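Workshop tips, no. 18: when the arm lets go

The Grevelell arm dropped a steel collar on my foot in February, and I have had opinions about grippers ever since. The toe is fine. The collar rolled under the freezer and may live there forever.

What follows is for anyone who keeps a small arm on a bench at home and has begun to trust it.

## Before you switch it back on

- **Pull the plug first.** The stop button stops the arm. It does not stop you from leaning on the start button with your elbow while you look for a washer.
- **Find out where the part went.** If you can't find it, look in the joints. A stray nut in an elbow joint makes a noise like a coffee grinder and costs more than a coffee grinder.
- **Keep your fingers out of the gripper.** Mine is meant to shut off when it meets something soft. I tested this with a banana and no longer believe it.
- **Check the air or the battery,** whichever yours runs on. A weak squeeze is the usual reason for a drop.
- **Wipe the finger pads.** Dish soap and an old toothbrush. Skip the spray oil, for reasons my foot can explain.

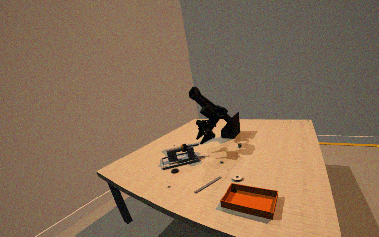

Dropped parts are annoying, but the bad failures come from the arm knowing exactly where something used to be. Mine ran the same program 400 times without a hitch, and then I moved a vise the width of a thumb to sweep behind it. It came down on the vise at full speed and threw fault 405, which the Grundinura manual lists as "unexpected contact." Fair enough. So before any run, look at what sits under the fingers. With a shaft held up between two blocks like the one on this table, and the gripper hanging that close to it, I'd do the first pass at the slowest speed the software allows, with one hand on the stop. I'd also move that flat bar and the loose rings up front into the orange tray before anything swings.

## Small habits that help

Tape the outline of every fixture onto the bench. Painter's tape is fine and peels off when you change your mind, as you will.

Write the fault number down before you clear it. I keep a notebook on a string. Fault 3818 came up twice before I noticed that both times the dryer was running on the same outlet.

Buy spare pads two sets at a time. Arnholm sells them in pairs, and one always goes missing - see freezer, above.

If you use a Yen controller, turn off "resume after power loss." It comes switched on. I learned this at breakfast, from the next room, by ear.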